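Events > Wrestling > Meeting Minutes > September

Minutes: Joint Card Working Group, Grokumdale Hall Show 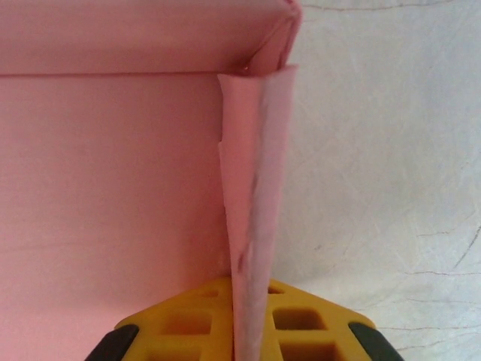 Present: Petronella Potgieter (chair), two matchmakers from Rokance Wrestling, two from Prurnus Pro, the Grokumdale Hall bookings manager, the head referee, the ring crew lead. Apologies from the Prurnus merchandise lead.

The meeting opened at 6:30 p.m. Minutes of the previous meeting were accepted with one correction: the Rokance tag titles are to be listed as "not defended," where the earlier text had "vacant."

1. Venue and capacity

The bookings manager confirmed the hall for the Saturday. Seated capacity with the ring in the center of the floor is 2000. Moving the ring to the north end, with an entrance ramp, takes out 400 seats. Rokance prefers the ramp for video. Prurnus prefers the center ring and said its regular audience expects all four sides to be open.

Agreed: center ring, no ramp. Wrestlers enter through the east tunnel. Rokance will rework its camera plan and send it to the hall before the next meeting.

2. Ring and equipment

Rokance uses a 20-foot ring with cable ropes. Prurnus uses an 18-foot ring with real rope. The ring crew lead reported that the Rokance ring fits the floor plan but needs the first row of chairs moved back on the west side. The Prurnus ring fits as is.

The Prurnus wrestlers have not worked on cable ropes as a group. The head referee asked for ring time before doors for anyone who wants it.

Agreed: Rokance ring. Ring open for practice from noon to 3 p.m. on the day. The apron will carry both company names on all four sides, same letter height. New turnbuckle pads are to be ordered in plain black.

3. Match rules

The two companies differ on three points: the count outside the ring (Rokance 10, Prurnus 20), rope breaks in no-disqualification matches, and whether a title can change hands on a count-out.

The head referee asked for one rule set across the whole card. Prurnus argued for the longer count, as several of its matches are built around fighting on the floor. Rokance did not object, provided the time limits hold.

Agreed: 20 count for all matches. Rope breaks apply unless the ring announcer says otherwise before the bell. Titles do not change on a count-out. The time limit is 30 minutes for the main event and 15 for everything else.

4. Card

Eight matches, four of them company against company. The main event is the Rokance heavyweight champion against the Prurnus open champion, one title on the line only. Which title is still open. Rokance asked that the finish be settled between the two matchmaking teams and kept out of these minutes. The chair agreed.

Prurnus raised the Erdős Cup — the one-night tournament it normally runs in the same month. Running it on this card would use seven of the eight slots. Prurnus withdrew the idea and will hold the Cup at its own show.

5. Tickets

General sale opens at 10 a.m. through the hall box office. Each company receives 200 seats to offer to its own members first. Unsold member seats go back to general sale one week before the show. The chair noted that a larger promotion is running in the next county on the same night. Rokance asked whether the date could move. The bookings manager said the hall has no other free weekend this season. The date stands.

6. Streaming

Both companies have their own services. Prurnus proposed that each carry the show live with its own commentary over a shared picture. Rokance wants a single English commentary team with one voice from each side. No agreement. Carried over.

7. Medical

A ringside doctor and one ambulance are booked. The head referee will stop any match on the doctor's word, and both locker rooms are to be told this in writing. Wrestlers must hand in current blood test results with their signed match sheets.

Actions

Rokance: revised camera plan; order turnbuckle pads.
Prurnus: apron artwork; list of wrestlers who want practice time.
Head referee: one-page rule sheet for both locker rooms.
Bookings manager: seating chart with west side chairs moved.
P. Potgieter: written proposal on streaming — to go out ahead of the next meeting.

Meeting closed at 8:10 p.m.

This site uses cookies to remember your settings and count visits. Accept | Manage settings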